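Ticket 857
Opened by: Simin Shahbazi, Idthorpe nursery, Butterfly Room
Category: Play equipment / foam letters
Priority: Normal (submitted as Urgent, amended by Stores)
Status: Open

Simin Shahbazi
The foam letters are not going back in their box. I have the Trovuvia tidy box, the one with the lid that clicks, and the lid has not clicked for a fortnight. The label on the side says 64 pieces. I put in everything I can find, press down, and it rises again like a loaf. Please send a bigger box.

Anwara Thambiah, Stores
Hello Simin. The box is the right size for the set. Could you check whether letters from another set have got in? Butterfly and Ladybird were both given foam letters in September and they look much alike.

Simin Shahbazi
I have checked. They are all letters. Beyond that I can't tell whose they are, as they don't introduce themselves.

Anwara Thambiah, Stores
The Nistor letters are slightly thicker. If you stand a Nistor letter next to a Trovuvia one you should feel the difference at the edge. Ladybird has the Nistor set.

Simin Shahbazi
Felt the edges. Some are thicker. Some have been chewed, and chewing appears to work in both directions. I have taken out 27 that I'm fairly sure are Nistor and put them in an envelope for Ladybird. Lid now clicks if I lean on it.

Tuấn Chu, Ladybird Room
Envelope received, thank you. We didn't know we were missing any. Our box now doesn't shut.

Anwara Thambiah, Stores
Merging with ticket 298 (Ladybird, "lid"). Could both rooms please sort by colour before boxing? It packs flatter and we can see what is spare.

Simin Shahbazi
Tried colour. The children prefer sorting on to plates, a few letters at a time, and I've given in – it is at least quiet. Two problems for Stores. First, without a line printed under them, half the lower case could be anything. Second, there is no agreement on what counts as sorted. Plate from this morning attached: a yellow a, a green one that is a d or a p depending on where you sit, and a blue one I would call a k and Homa Mousavi would call a y. The orange e, the pink f and another yellow one, the s, hadn't made it on to the plate at all. If Stores can say which set any of these belongs to, I will box them accordingly. Until then, I'd still like the bigger box.

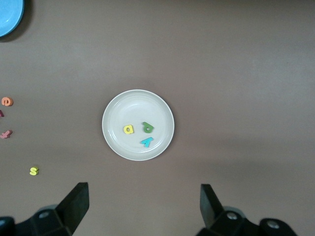
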